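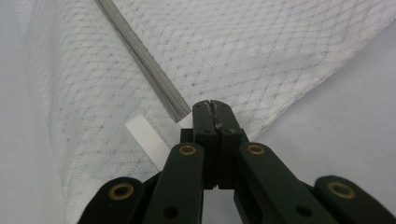

Getting tea stains out of a white textured tablecloth

I love a white cloth with a bit of texture to it, and I will not be put off by tea! Mine came from a market stall in Hartley and it has had most things spilled on it over the years. Last April it was a whole mug, right in the middle, and it came up beautifully.

What you need

A bucket or a deep sink
Oxygen bleach powder (the kind for whites, with no chlorine in it)
A soft nailbrush
An old white towel

Step 1. Blot the stain with the towel. Press and lift -- no rubbing, or you'll flatten the weave.

Step 2. Run cold water through the back of the cloth until it comes out clear. Be patient here, it's worth it.

Step 3. Check the care label, then mix the powder into warm water as it says on the tub. Stir until you can't feel any grit, and push the cloth right under.

Step 4. Leave it overnight. I put mine in after supper and fish it out at 7 in the morning, which is my favourite part!

Step 5. If there's still a brown ring, go over it gently with the nailbrush and a drop of washing-up liquid. Follow the ridges of the fabric.

Step 6. Wash as usual. Don't tumble dry until the mark has gone completely, as heat can set what's left.

Drying and ironing

Outside on the line is best, pulled square while it's damp. Iron it face down on a towel so the pattern stays raised. My neighbour Fasil Derese doesn't iron his at all -- he just smooths it over the table while it's still a little damp, and it looks lovely.

Red wine next time, when I've got my nerve up.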